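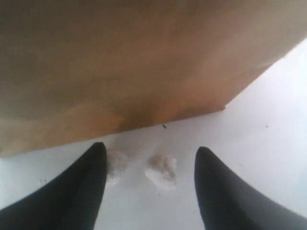
HEKONHAM, February – The old seed library in Hekonham has a new home, and what a home it is! After nine years squeezed into a back corner of the town hall, the collection has moved into the former Krishnan bakery on Cedley Street, with room for every packet, a long sorting table and a proper cold room where the bread dough used to rest.

The move took most of a morning. Up to 60 neighbors turned out to help, and by lunchtime all 142 cardboard boxes had made the trip across the square. Some went by handcart, some in the back of a borrowed bread van, and a fair number in people's arms.

"I thought we'd be at it until dark," said Suryani Tambunan, who has run the library from its first season. "Then the whole high school track team showed up, and I could hardly keep up with the labels. I've never been so happy to be in the way."

The collection now holds 904 kinds of seed, nearly all of them grown and saved within a day's drive of town. There are beans by the dozen, a purple-podded pea that came back from the edge of being lost, and a squash called Dostari that locals swear makes the best pie in the county. (This reporter has tried it, and would like to try it again.)

Borrowing works the way it always has. You take home a packet in spring, grow it out, and bring back a pinch of seed from your best plants in the fall. There is no fee and no fine, although Tambunan does like to hear how things went. A notebook by the door is filled with reports from gardeners, including one four-page account of a war with slugs that deserves a wider audience.

The cold room is the part that has growers most excited. Onion and parsnip seed lose their strength quickly in a warm room, and in the old space the library had to replace its stock almost every year. The bakery's thick brick walls and north-facing storeroom should hold a cool, even temperature through the summer, so those crops can be kept on the shelf much longer.

The town put $3000 toward the repairs, which paid for new shelving, a coat of paint and a door that shuts. The old oven is staying put. It is far too heavy to shift, and it has already been claimed as a drying rack for peppers and corn.

Visitors will also find something the town hall never had space for: a bench where people can learn to clean and sort their own seed. Tomato seed gets its own evening in late summer, when the fruit is ripe and there's plenty of it to practice on. Children are welcome, and old clothes are a good idea.

Borrowing for the spring season is already open, and the early favorites are going fast – lettuce, sweet peas and that purple-podded pea again. Anyone with a jar of unnamed beans from a grandparent's shed is encouraged to bring it along. Tambunan has a shelf waiting for them, and she loves a mystery.

The library opens at 10 a.m. The entrance is on the Cedley Street side, under the old bakery sign.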